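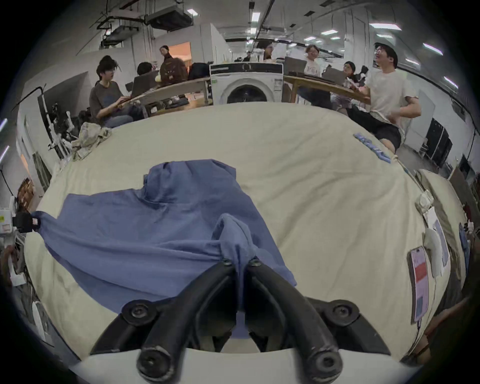 Figure 1. Blue long-sleeved garment on the cream sheet, one fold lifted.

Household Textiles, Unit 6: Folding on a Soft Surface

Read this before Sunday's practical. The folding manuals on your reading list, Rivera and Zustov included, assume a hard, clear table. Most people fold on a bed. I have yet to see a manual admit what that does to the method.

Start with the sheet. A loose one wrinkles and mounds up, and a garment laid over a mound has no straight edge to fold to. Zustov says to "smooth the surface first." Fine, but the sheet moves again as soon as you pull a sleeve across it. Tuck it tight, or accept a crooked fold.

Then the pinch. Rivera wants every fold started from a single point in the middle of the cloth. Try it on a long-sleeved top. In Figure 1 the lifted fold has twisted into a knot. I would start from two points on a seam, and I would want a good reason to do anything else.

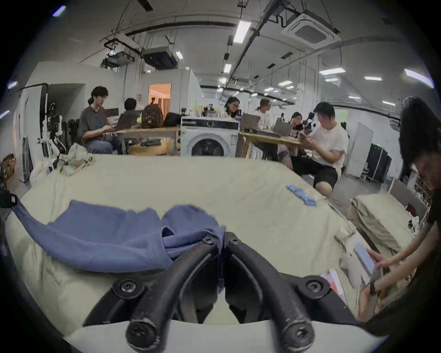

Pascal Le Goff objected to this at the last session, saying that seams on cheap garments are rarely straight and that a fold matched to a bad seam comes out worse than one done by eye. He has a point about cheap garments. Check the seam against the hem before you trust it.

Crumpled cloth is where the timing claims fall apart. The Fillavetti sheet promises a folded shirt in 31 seconds. From what starting state? If the shirt is already flat, most of the work has been done. Time yourself from the heap, and write down both numbers.

Clear the edges of the bed too. Phones, cards and packaging end up there, and a sleeve swung wide will find them.

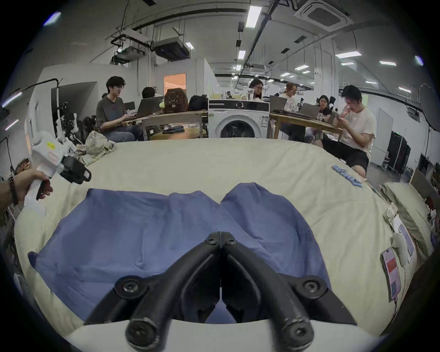

But a flat garment is still easier on a bed than on a slippery table, wrote one student in the margin of last term's handout, and nothing slides off. Possibly. Flat is also a generous word for two broad panels with humps in them. Press out from the center with your palms and look again.

For Sunday: one long-sleeved garment, folded 50 times, half on a bed and half on a table. Bring the times, including the bad ones.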